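Bilomside Two-Arm Bench Cell: Safe Use Requirements

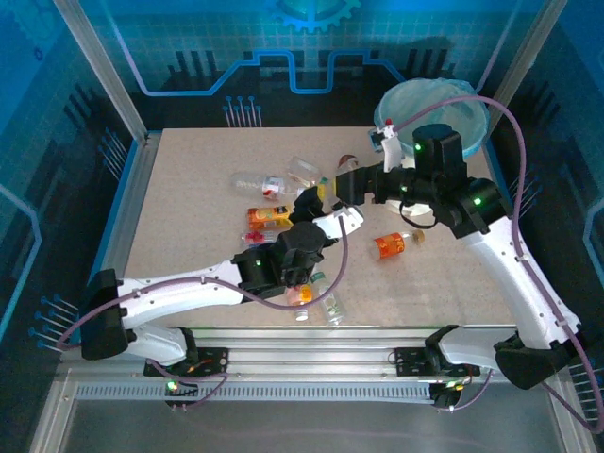 Supplied for bottle and small-container handling. Read these rules before ordering; they apply to every cell we ship.

Risk assessment: the buyer completes one for the finished installation, including the objects handled. Ours covers the bare cell only.

Clearance: keep 60 cm free along the open front. No seating inside this line while the arms are powered.

Cables: check both arm cables at full reach before each shift. Replace any with a worn jacket.

Contents: closed plastic bottles only. No glass.

Training: 4 hours per operator, repeated every November.

Weight limits and stop-circuit drawings are in the Drumalberg manual, section 11.

Price: $1,740 per month, lease only.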